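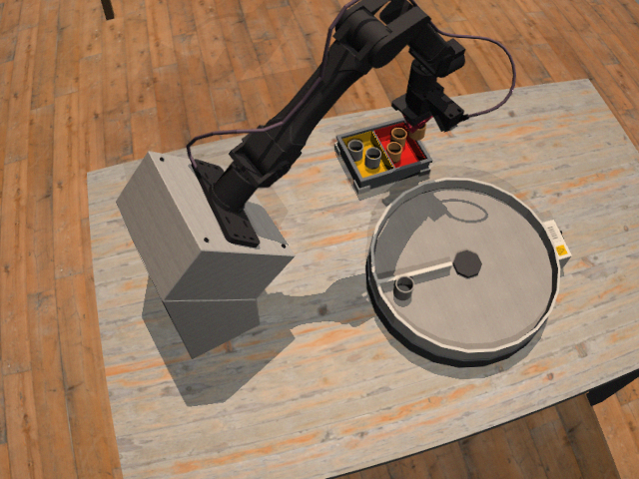
4.2 Sorting from a turntable

We now turn to the task we were most excited to try. In Gestesen, our simulated cell, the policy must take cups off a turntable and place each in the tray compartment for its color — gray in yellow, brown in red.

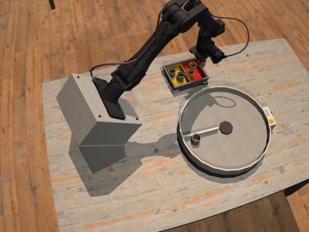 Figure 6. Overview of the cell, with one gray cup on the turntable.

Flastotari was trained on just 40 demonstrations, and it learned to reach over the rim remarkably well.
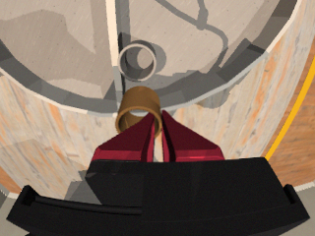 Ella Nic Aodha
Robot Learning Group

The wrist view matters most near the rim, where a cup and the wall lie close to the fingertips. Removing it cost us 26 points of success rate, a striking gap!

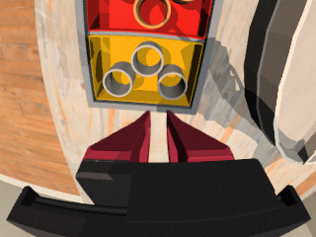

4.3 Effect of the wrist view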